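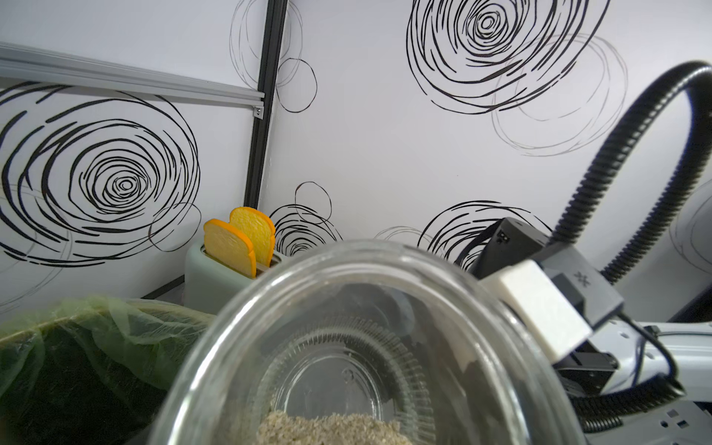

*A glass jar with a small amount of grain-like material in the bottom.*

# Product Review: Brarkance Battery Maintainer, Four-Stage Model

The Nadville Fleet Services Office maintains a reserve of vehicles that may stand unused for weeks at a time. Seasonal trucks, spare sedans, and two older vans all lose battery charge while parked, and replacement batteries had become a regular expense. The office therefore purchased 8 Brarkance maintainers and used them through one winter. This review records the results for other departments considering the same purchase.

## Description of the unit

The Brarkance is a plug-in maintainer intended for 12-volt lead-acid batteries. It tests the battery, charges it, holds it at full voltage, and checks it again at set intervals. The controls consist of one button and a row of lights. Each unit is supplied with clamps, a set of ring terminals for permanent attachment, and a printed guide.

## Installation

Ring terminals were fitted to every vehicle in the reserve. The work is simple, although the supplied bolts were too short for the vans and had to be replaced from stock. The lead from the terminals to the quick connector is 62 inches long. On the sedans this reached the front grille without difficulty. On the trucks, where the battery sits behind the cab step, an extension lead was required, and the manufacturer sells this separately.

The printed guide is clear on polarity and on the order of connection. It is less clear on the cold-weather setting, which must be selected again whenever power is interrupted. Staff learned this after an outage on a Thursday, when all units returned to the standard setting and remained there over the weekend.

## Performance

All reserve vehicles started on the first attempt at the monthly check, with the exception of one van whose battery was already near the end of its service life. The maintainer had correctly shown a fault light for that battery, and the reading was confirmed with a handheld tester. No unit became hot to the touch, and none caused damage to a terminal or cable.

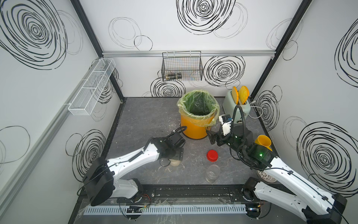
Cable management is the weakest part of the design. The output lead is stiff in cold weather and does not lie flat on the floor, and the strain relief at the housing is short. A coiled cable, of the type that arcs up from the wrist of the robot arm on the right, would keep the slack off the floor and away from tires. Two leads were scuffed when vehicles were moved before the connector had been released. The office has since hung the leads from wall hooks.

## Comparison with the Shehu charger

The office also holds several Shehu chargers from an earlier purchase. The Shehu charges a flat battery more quickly and has a better carrying handle. It does not switch to a holding mode, however, and must be disconnected by hand once charging is complete. For vehicles in daily service the Shehu remains suitable. For vehicles in storage the Brarkance is preferred.

## Purchase and support

Units were ordered through Cikano, the office's regular parts supplier. One unit arrived with a cracked light cover and was exchanged without charge. Extension leads were out of stock at the time of the order and followed separately.

## Rating

Overall: 4 out of 5. The unit is recommended for stored vehicles, subject to the purchase of extension leads for trucks. Departments should check the cold-weather setting after any loss of power.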